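Robot Software Practice, Handout 7: Closing a gripper on purpose

Notes to go with the session. Please read them before you come, even if only with a cup of tea in the other hand, and bring your own copy of the logging script from last time.

Where we had got to

In Handout 6 we moved the arm to a pose, asked it where it thought it was, and compared the two. Most of you found a small disagreement, and quite a few of you then spent the rest of the afternoon trying to make it go away, which I sympathise with very much (I lost most of a May to exactly that, years ago, and have a folder of plots to show for it). We shall leave that disagreement alone for now and turn to the other end of the arm, where the fingers are.

A two-finger gripper looks as if it ought to be the easy part. It has one number you can change, the distance between the fingers, and it goes up or down. The software around that number is where the interesting mistakes live, and so this whole handout is about one number.

Three things called "width"

When you read other people's code you will meet the word width used for at least three different quantities, often in the same file, and I would like you to be able to tell them apart before you write any of your own.

Commanded width is what you last asked for. It changes the moment you send the message, and it says nothing at all about the fingers.

Reported width is what the driver works out from the motor encoder. It lags behind the command while the fingers travel, and it may never reach it, for instance if there is something in the way.

Opening is the real gap between the two pads. No part of our software knows it directly. We infer it from the reported width and a calibration, and the calibration is only as good as the person who did it and the fingers that were fitted at the time. Change the fingers and it must be done again.

In the Tridine library the first two are called target and position. In the older Grevero scripts, which a few of you have inherited from last year's projects, both are called w. Ottavio Marino wrote a little wrapper that renames them sensibly, and I do recommend using it – he will be pleased, and so will you when you come back to your code after a fortnight away.

The state machine

Please don't write the grasp as one long function with pauses in it. I know it works on the bench, and I know how tempting it is when you only want to see something move! But a pause is a guess about how long the world will take, and the world is under no obligation to agree. Write it as states:

OPEN: the fingers are at the approach width, waiting for the arm.
CLOSING: a close command has been sent and the reported width is falling.
HOLDING: the reported width has stopped falling above the empty threshold, with the motor current raised.
EMPTY: the reported width has fallen below the empty threshold.
FAULT: anything else, including silence from the driver.

The loop runs every 10 milliseconds. We say the fingers have stopped when the reported width has not changed by more than one encoder step for 11 loops in a row. Why 11 and not 10? Anong Siriwan tried a range of values on our own gripper, and with 10 she still caught the odd false stop just as the motor was getting going. It is a number for this gripper and this loop, so do put it in the settings file and not in the middle of an if statement.

CLOSING also needs a time limit. Use 200 loops, then go to FAULT and stay there until a person clears it. Please resist the urge to have the code retry by itself. Several of you will want to, and we can talk about it in the session, but a gripper that keeps trying with no one's say-so is an unpleasant thing to share a bench with.
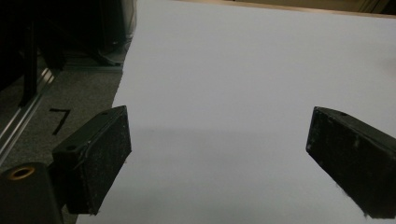

Robot Software Group, Department of Engineering

Checking perception against the open gripper

With the fingers apart and nothing between them, the wrist camera view is a very useful test input. Both fingers reach into the picture from opposite sides, and against a plain white surface they make two dark shapes that even a simple threshold can pick out. Look a little further and it gets harder, as there is a soft band of shadow across the white at the height of the fingers, and on the left the white gives way to grey carpet and a silver rail. A method that only looks for "dark" will also gather up the black equipment in the top left corner, and the big 7 on the carpet as well.

So the first exercise is this. Write a function that takes one camera picture and returns true if the space between the fingers is clear. Begin by masking out the fingers themselves, using a fixed mask for the open position. Then decide what you will do about the shadow. Hilkka Hakala's suggestion is to compare each small patch with its neighbours and leave the overall brightness out of it, and I think that is a good place to start, though you are welcome to argue with both of us.

The second exercise is to join the two halves together. Your state machine should refuse to leave OPEN unless the clear check and the planner agree about whether an object is expected. If the planner says there should be something there and the camera says there isn't, write both opinions to the log and stop.

For testing away from the bench there is a recorded set of 2,198 pictures in the shared folder, with a plain text file of labels beside it. Iolo Gethin looks after the folder, so if you find a label you disagree with, send him the picture number and your reasoning.

Please hand in the state machine, the clear check, and a page or so on one case that your code gets wrong. I read the last part first.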